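Mulotby kitchen wipe-down notes – README

Last edit 14/10/2023, Marwa Ait Brahim. Ask Hicham Ramadan if something is missing, he has the old sheets.

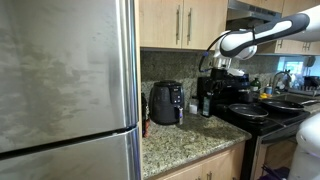 Fridge, worktop and air fryer side of the kitchen. Steel door with smudges and wipe marks on it.

What this is

Notes and pictures on keeping a lived-in kitchen wiped and put back. Surfaces, handles, the stuff that lives on the worktop. Started as a paper list at Zindale, typed up by Magdy Samir, then it grew. 40 entries at the moment. 26 have been read through by a second person, the rest not yet.

Not a cleaning guide. More a record of what gets touched, what gets moved and where it goes back to.

What's in the folder

notes.txt – the entries, one per line
surfaces.txt – short list of surface names, see below
pictures – one per entry where we have one
old – Magdy's first version, don't edit, don't delete either

Each entry has: room, surface, thing on the surface (if any), what state it's in, what should be done, free comment. Comment can be blank. State cannot. If you really can't tell put "unsure" and move on.

Surface names

Please use these and not your own, we had 6 different spellings of worktop before Rachid went through them.

steel – fridge doors, range hood. Say which door, upper or lower. Handles go down separately, they mark differently from the flat part.
stone – speckled granite, both the worktop and the splashback behind it. Put "front edge" if you mean the rounded bit.
wood – cupboard fronts, upper and lower. Light wood all through this kitchen.
glass – bottles only for now
other – write what it is in the comment

State words

clean, smudged, streaked, crumbs, spill, unsure. Streaked means you can see wipe marks. Smudged means finger marks or similar. The fridge gets both, so write both with a comma between. Dull is not a state, speckled stone looks dull in half the pictures and it's only the light.

Things on the worktop

Air fryer stays out, against the splashback. Lift it, wipe under, put it back in the same place. Panel gets a dry cloth, nothing sprayed on it. Basket handle is its own entry.

Bottles – say where, e.g. "by the stove" or "gap next to fridge". Don't guess what's in them from the shape. If the label can't be read then just "bottle, dark". The gap one gets forgotten every time so plese check for it.

Small containers – colour and shape is enough. "White, square, small" is a good entry. "Sugar" is not unless you opened it.

Known problems

Entries 3 and 26 are the same shelf under two names. Will merge.
Hood is under-recorded, only the outside has been done. Filters not covered at all.
Lower cupboards mostly missing, people write up what's at eye level.
Ottmar Bauerfeind's lot from March used "counter" all the way through. Read it as worktop.
Steel is hard to judge from a picture. Two people looking at one door gave streaked and clean, we kept streaked.

Adding to it

New line at the bottom, don't renumber. British spelling, lower case, no full stop at the end. Send to Rachid Tahiri before it goes in the main file.

To do

Vostley kitchen, not started
Chraibi kitchen, pictures in but no notes agianst them yet
sink area
decide if tea towels count as a surface (Hicham says no)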